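Progress report to the Kaplan Fund
Project: Brellura, feature film (suspense), script and development stage
Submitted by Bożena Wilczyńska, producer
16 December 2024

The second draft of the screenplay was finished in November and is attached. It runs 12 pages shorter than the first. The main change is in the middle act, where Tiser, the brother-in-law, now learns about the forged will before the funeral. In the first draft he found out afterward, and readers felt the suspense went slack for too long. The ending is the same.

Lumturie Golob remains attached as director. She has cut the speaking parts from 200 pages of notes down to 13 characters, and the two police officers have been merged into one. We have not yet cast the widow. Two actors have read for the part and a third has asked to see the new draft.

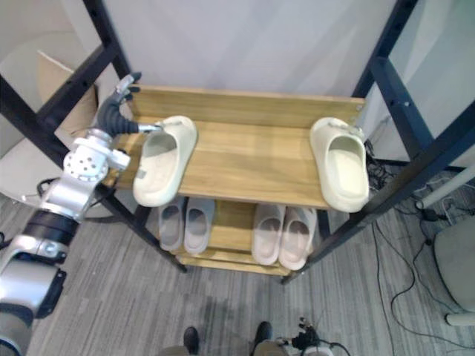
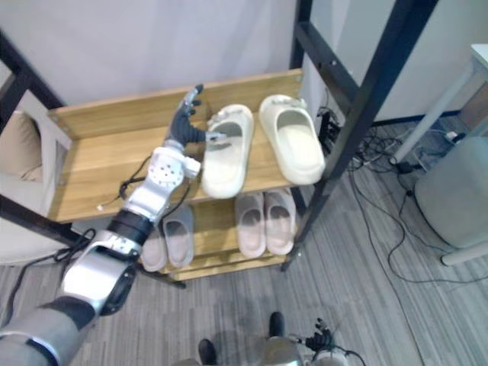 Shoe rack with slides on the upper shelf.

Locations: the Truletti house is still our first choice for the interiors. The owner has agreed to the dates but wants the staircase left out of the fire sequence. Lumturie is rewriting those four pages so the fire starts in the kitchen. The lake exteriors are not settled. The site we liked has a public path on the north side, and we need a permit to close it at night.

Budget: spending is in line with the plan except for legal fees, which are $842 over. The extra cost came from clearing the rights to the radio play. We have moved money from the travel line to cover it and are not asking for more.

Next steps are a table read in January, a third draft after that, and a full shooting schedule by May. The signed option agreement will follow under separate cover.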